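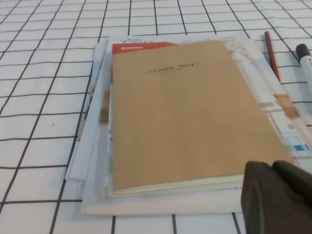

FOR IMMEDIATE RELEASE

Fletberg puts out working rules for tabletop robot handling

PRARNSIDE - Fletberg has published the first edition of its Tabletop Handling Rules, a 25 page guide for labs and small shops that run robot arms over desks and benches. Free to download. Printed copies from November.

The guide was written with Goossens and the Hurano test group. It covers setup, contact force, stop buttons, logging and who signs off before a run. Drafts went out to 200 sites and 174 sent comments back, most of them on logging. Some long. All read.

Main points in the first edition:

Walk the full reach of the arm at slow speed before any new layout.
One named operator per run, stop button within arms length.
Write down every change of finger pads, with the date.
No hands on the table while the arm has power, including to straighten something.
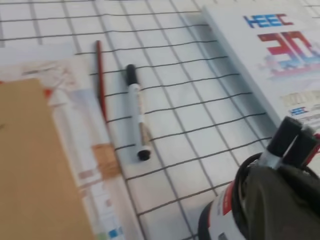 Does the guide replace a site risk assessment?

Sites still have to do their own. The guide is meant to sit next to it and gives a blank form that can be filled in at the bench, but the local assessment comes first wherever the two disagree.

Fletberg will take comments on the first edition straight away and expects to fix small things quickly. Bigger changes wait for the second edition - force limits for soft items are already on that list. 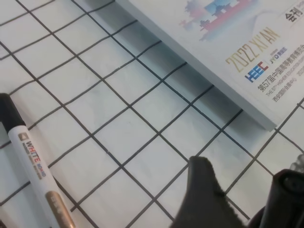 Layout records are the section that changed most between drafts. The old wording asked for "a note of the items on the table" and sites filled that in however they liked. Now each item gets its own line, with thickness and which way it lies. A thick booklet lying at an angle and a whiteboard marker on the same gridded surface are two lines, never "office supplies". Height matters to the approach path and a barrel can roll, so teh form has a box for each.

Training slides to follow. Goossens will handle translations, no dates yet.

To get the guide or send in a comment, contact the Fletberg press desk and quote reference 3127. Editors may reprint the main points in full, please keep the wording as is.

ENDS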